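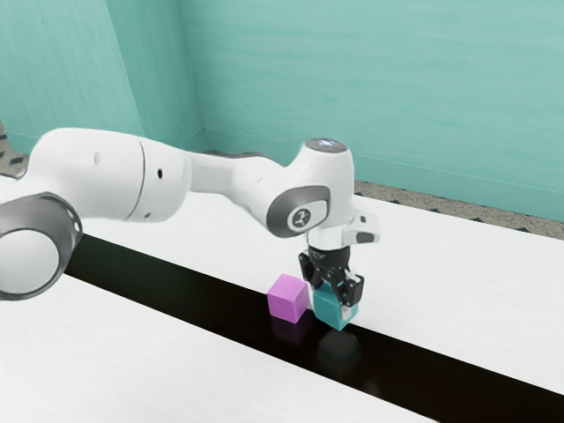 kanonero_fan
My grip offset has been driving me up the wall since Wednesday. I moved the stacking cell over to the Bumberg config and now every pick lands a hair off, always the same way. The test is as dumb as it gets, a teal cube and a pink cube on the black stripe of the table, and when they sit nearly touching like that there's hardly any room for the fingers! I've got the tool offset at 35 mm and the close delay at 300 ms. Anybody running these numbers?

guvmont_lurker
Did you redo the tool center point after you switched configs? Bumberg measures it from the flange and the old one didn't (got burned by that myself in October).

kanonero_fan
I did, twice. Ran the whole calibration and came out with the same error both times, so I'm thinking it's the delay. It starts lifting before the grip has settled, I'd bet lunch on it.

DeisyE
I'd leave the delay alone, 300 is plenty. A timing problem would give you scatter, and you said it's always off the same way. Look at your wrist rotation. Also please spread those cubes out while you're tuning, you're making life hard for yourself.

kanonero_fan
Fair point on the scatter, but I need the tight spacing, that's the job. Anyway, I went through the log last night (all 1,603 lines of it, yay me) and the wrist angle is 2 degrees off from what I typed in. Here's where the stack stands, teal on pink and the top one shifted over:

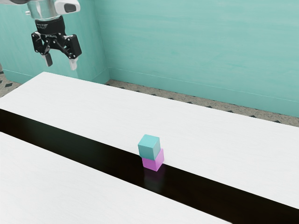

Mitali Gunawardena thinks the 2 degrees is a rounding thing in the Cusi importer, and that fixing it by hand in the config will only last until the next import.

DeisyE
Then fix the importer! I still say it was never the delay.

guvmont_lurker
I don't totally agree, a hand edit is fine for one cell. Keep a copy of the file and paste it back in after each import.

kanonero_fan
Doing the hand edit tonight, will post the new log.

Contact the moderators | Copyright Kanonero Forums | Back to top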